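Telico Reservation Connector -- Progress Report to Heltden
Reporting period: August
Work package 2: calendar feeds and two-way availability

Status

Work package 2 is on schedule except for the import scheduler, which has moved into the next period. Spending is within the approved amount. No change to scope is requested.

Export feeds

Each bookable resource in Telico now has its own feed address. The feed is rebuilt when a booking is created, changed or canceled, and the result is kept in a cache until the next change. In the previous version the feed was built on every request, and sites with long booking histories often timed out before the calendar client received a full file.

Feed addresses contain a random token. A site administrator can revoke a token from the resource screen, after which the old address returns a "gone" response. Guest names, phone numbers and notes are left out of the feed by default. They can be switched on per resource, and the setting screen shows a warning when this is done.

Event identifiers are now stable. Changing the dates of a booking updates the same event and raises its sequence number. Before this fix, some clients showed the old and new dates side by side.

Import

The importer reads external feeds and writes blocked periods into the Telico availability table. It was run against a test set of 1,888 events collected from the pilot sites. Of these, 1,680 were imported without any manual rule. The remainder fall into two groups: recurring events with exceptions, and events with a time zone name that is not in the standard list.

Recurring events with exceptions are the larger group. The parser reads the rule correctly but applies the exception dates in server time, so an exception close to midnight can remove the wrong day. A correction has been written and is in review. For unknown time zone names, the importer will fall back to the zone set for the resource and add an entry to the log.
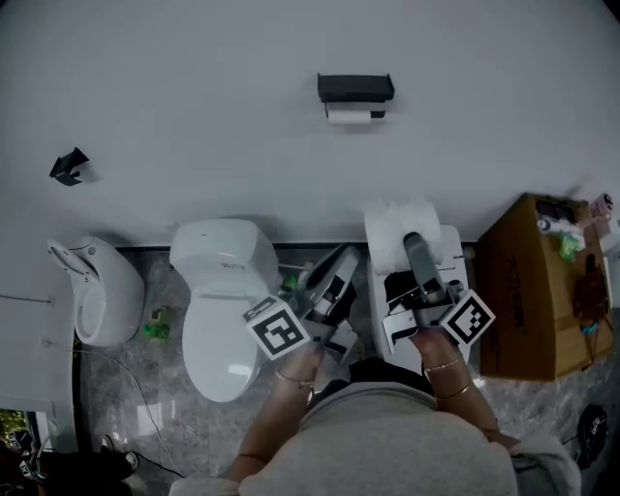
All-day events needed separate handling. The end date in a feed is exclusive, while the availability table stores the last occupied night. The conversion is now done in one function used by both import and export -- earlier builds had two copies with different results.

Scheduler

The scheduler is the delayed item. It was planned to use the task runner built into the host site, but that runner only fires when a page is visited. On quiet sites a feed could go unread for most of a day, which leaves a window for double bookings.

Two changes are being made. The first is support for an external trigger, with a signed address that a hosting panel can call. The second is a check at the moment of booking: if the last successful import is older than 300 seconds, the plugin fetches the feed again before it confirms. The fetch is limited to the resource being booked. If the external server does not answer, the booking is placed in a pending state and the administrator is notified.

Theme and form work

The booking form was tested with the Mussa and Dendix themes. Mussa required no changes. Dendix loads its own date picker and overwrote the style rules for blocked days, so unavailable dates looked open even though they could not be selected. The plugin's rules now carry a prefix and load after the theme.

Keyboard use of the calendar grid has been corrected. Arrow keys move by day, page keys move by month, and the selected range is read out by screen readers. One defect is open: focus is lost when the form is placed inside a pop-up window.

Resources used

The approved allowance for outside testing was 60 hours and has been used in full. No further outside testing is planned before the release candidate. Hosting costs for the pilot environment are unchanged.

Open risks

Some external calendars refresh subscribed feeds only a few times per day, and this interval cannot be set from Telico. The documentation will state this on the export page. Sites that depend on fast updates in both directions should use the direct connection planned under work package 3.

Upgrades from the old plugin version will change all feed addresses. The upgrade screen will list the old and new addresses together, and the old ones will redirect until the administrator turns them off.

Next period

-- Merge the exception date correction and rerun the full import test set.
-- Complete the external trigger and the check at booking.
-- Fix focus handling in pop-up windows.
-- Deliver the release candidate to the pilot sites, with upgrade notes.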